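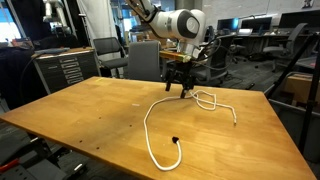 Okeke Shared Workshop – Robotics Bench

Obinna Odukoya has been at the rope again. He and Biljana Berisha want the arm to tie an overhand knot by May, and the white rope with the dark tips is what they practice on. I said last time that rope was a poor choice for a first project, and I haven't changed my mind. A block stays where you put it. Rope slumps and slides, and a loop that looks fine to us can be a mess to software.

The log shows 208 tries so far. Obinna calls roughly half of them good, but his idea of good includes any loop that crosses itself. I asked for knots that hold when you pull both ends. He found four.

Biljana wants to swap in new fingers from Wemico before the next round. Maybe that helps. I'd sooner see the same start position repeated until the numbers settle – new parts just give us something new to blame.

If you want to watch, the bench runs after 4 p.m. Bring your own rope if you think yours is better.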